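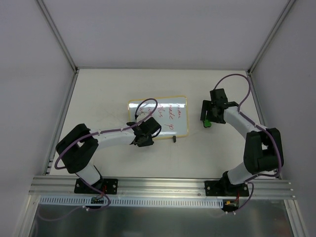

Opening slot before a fast headliner, how slow can I begin?

kolibri_m
Hello everyone. I have been offered the opening slot at Sastia in Gisstead, two hours, doors to midnight. After me is Man-sik Song, who in his recent recordings begins at 144 and goes up from there. My own music is much slower. I normally start near 120 with dub techno and deep things, and I am happy if I reach 130 at the end.

The promoter (Nasance) wrote to me only "please warm up the room properly". I asked what tempo they want at the handover and I have received no answer yet. Should I prepare a set which climbs all the way to 144, or should I stay in my own style and let him make the jump? I don't want to be the opener who plays hits to an empty floor, but I also don't want to leave him a room which is half asleep.

Thank you for reading, and sorry for any mistakes in my English.

brickwall_ed
Don't climb to 144. If you hand over at 144 he has nowhere to go except louder. Stop at 132 or so, with something that still has energy, and he will start with an intro or just cut. Anybody who headlines knows how to do that.

tess.on.tape
I disagree with Ed a bit. From 132 to 144 is a big step, and I have stood on floors where this step killed everything for ten minutes. People were dancing nicely, then suddenly they had to learn a new dance. I would aim for 138 in the last twenty minutes. Not hard, only quick. There is plenty of fast music which is light on the kick.

kolibri_m
Thank you both. Tess, can you name the kind of records you mean? Everything I own over 135 is quite brutal, I bought it in a bad winter.

tess.on.tape
Ha, we all had that winter. Look at the older Hrubý releases, the ones with grey sleeves. Long tracks, a lot of percussion, hardly any breakdowns. Some of them work pitched up too, because there are no vocals to spoil.

oldmixer
I have played the opening at Sastia a few times, so here is something practical. The small room fills late. For the first hour you will play to the bar staff and to people who keep their coats on. Please don't take it personally! Use this hour for the music you really love. The floor comes in the second hour, quite quickly, and then you have to be ready to move.

Also keep the level down at the start. The sound person there will give you headroom, but if you use all of it by half past ten, there is none left for the others.

brickwall_ed
Agreed on the level. More important than the tempo in my opinion.

djfarfalle
Why does nobody suggest to simply write to the headliner? I opened for Kyu-ri Oh in March, in a hall for 3000 people, and I was very nervous about the same question. I sent her a short message and she replied the same evening. She wanted the last track to be without a beat at the end, so that she could start from silence. I would never have guessed this.

brickwall_ed
Because some of them find it annoying. You got lucky with a kind one. I'd go through the promoter first.

djfarfalle
I don't think it is luck. One polite message, two lines, is not a disturbance. If he doesn't answer, nothing is lost. The promoter has already not answered, so how long should he wait for that?

oldmixer
Both are fine. Write to Nasance once more, give them some days, then write to Man-sik Song directly. And on the night say hello to him before your last half hour, not during your last track.

tess.on.tape
kolibri, how big is your folder for the night? I ask because I think the real mistake with opening sets is to plan every track. You cannot know when the people arrive.

kolibri_m
It is 1385 tracks at the moment. I know, I know. I will reduce it. My idea now is three smaller folders: one for the empty room, one for when they put the coats away, and one fast but light for the end, with the Hrubý records if I can find them.

brickwall_ed
Good plan. I still say 132.

tess.on.tape
And I still say 138 :)

kolibri_m
Small update, 25 July 2022. Nasance have not replied, but Man-sik Song has. He wrote that he doesn't mind about the tempo, he only asks me not to end on a long ambient piece and to leave the left player free for him. So I will finish at 135, which will please neither of you. If somebody is coming that night, please say hello at the booth. I will be the one who is looking for a USB stick.

oldmixer
Bring two sticks. And ask which door is for the artists, it is on the side with the bicycles and the bell is very quiet.

Back to top | Contact the moderators | Posts remain the copyright of their authors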